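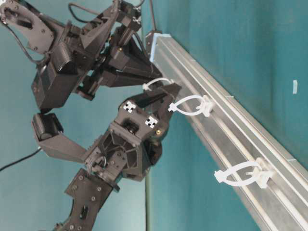
Ladder and step stool check, small workshop, 18 May 2024

14 shares - 6 comments

I make this check two times in a year, in spring and again in December. You can copy the list and change it for your own place.

1. Feet. All rubber feet present, same height, no cracks. OK.
Comment: the Kruger step stool had one hard foot. Replaced with a pair, so the wear stays equal.

2. Side rails. Look along the full length for bends or dents. OK on the long ladder.
Comment: a small dent on the Haller ladder, near the third step. I marked it with a pen and will compare in December.

3. Steps. Push with the hand, then stand on the lowest one. NOT OK.
Comment: one step on the Haller turns a little. Ladder is out of use and has a red tag. Please do not take the tag away, even for five minutes.

4. Hinges and locks. Must close by themselves with a click. OK.
Comment: cleaned with a dry brush. No oil on the steps, never.

5. Spreader straps. Both sides the same length, no loose threads. OK.

6. Labels. Maximum load must be readable. PARTLY.
Comment: the Jurnomard label is almost white from the sun. I wrote to the seller for a new one, no answer yet.

7. Storage. Hanging on 2 hooks, not standing in the doorway. OK.
Comment: the hooks are 900 mm from the floor and 2000 mm apart. For the longest ladder I would prefer a third hook in the middle - it is 3000 mm and hangs down there.

8. Paint or glue on the steps. Remove before use. OK.

Still to do: ask Fliltora for the price of the step, order the hook, print a new list for the wall.

6 comments
Share this 14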